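Pandenis Table Top in White: Three Months In

I paid $326 for this top in November, legs not included, and I went in doubtful. The listing promised a surface that "shrugs off daily life." My last desk made the same claim and lasted one winter.
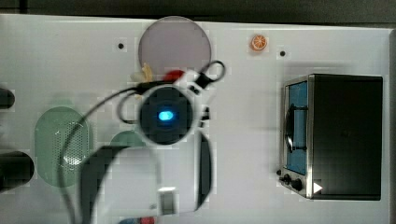

Delivery and setup

Two boxes, one of them empty apart from a bag of screws. The Duvville warehouse quoted a Monday morning slot and the driver came at 4 p.m. Attaching my old legs took 40 minutes, most of it spent drilling new pilot holes. The ones Pandenis supplies didn't match any legs I own, including the pair they sell.

The finish

White shows everything. Coffee wipes off if you catch it within the hour. Ballpoint does not, whatever the care leaflet says, and I've tried the cleaner they want another $12 for. Pencil comes up fine with a damp cloth. The product page claims the coating was tested to 3000 wipes. Wipes with what? I wrote to ask and got a link back to the product page.

Compared with the Astley

My neighbor Urmila Semwal has the Astley, which cost her $87 on sale. It's thinner and it bows a little under her sewing machine. Mine hasn't bowed at all, I'll give it that. Is a flat desk worth the extra money? For heavy gear, maybe. For a laptop and a lamp, I doubt it.

Would I buy it again?

At full price, no. Wait for a sale, and bring your own drill.

Zhiqiang Meng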